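Skidby Workshop Newsletter: Looking after a wooden bench top

August is when most of the bench questions come in, and nearly all of them concern finish. The short version is that a wooden work surface should be treated as a wearing part. It will scratch. The purpose of the finish is to slow down water, oil and glue so that the scratches stay shallow and the wood underneath stays clean.

Start by finding out what is on the surface now. Put a few drops of water on a clean spot away from the edge and leave them for 10 minutes. If the water still stands in beads, the finish is intact and only needs washing. If the spot has darkened, the finish has worn through and the area should be recoated. Test the middle of the top as well as a corner, as the middle wears first.

For washing, use a damp cloth and a little dish soap, then a second cloth with plain water, then a dry one. Do not use a wet mop or leave a soaked rag on the surface overnight. Dried glue comes off with a plastic scraper held low. A metal scraper will also work, but it tends to dig in where the grain changes direction.
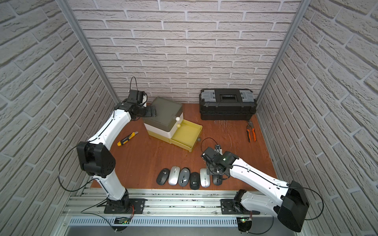 Do light scratches have to be sanded out before a new coat goes on?
Only if a fingernail catches in them. Shallow marks fill in well enough with oil, and sanding a small patch to bare wood usually leaves a pale spot that is more visible than the scratch was.

Where sanding is needed, work with the grain and extend the sanded area well past the damage. Start with 120 grit and finish with 180. Going finer than that closes the surface and the oil does not soak in properly. Vacuum the dust, wipe with a dry cloth, and apply 2 thin coats of oil with a full day between them. Wipe off everything that has not soaked in after 15 minutes. Oil left standing turns sticky and takes a week or more to harden.

Spread used oil rags flat outdoors until they are stiff. They can heat up and catch fire if they are balled up in a trash can - this applies to linseed oil in particular.

Tane Trevaskis has added the bench care sheet to the Tamihana binder by the finishing cabinet. It covers oil, wax and varnish, with drying times for each. Varnished tops follow a different procedure and should not be oiled.

The finishing room is open on Tuesday until 9 p.m. Bring your own gloves.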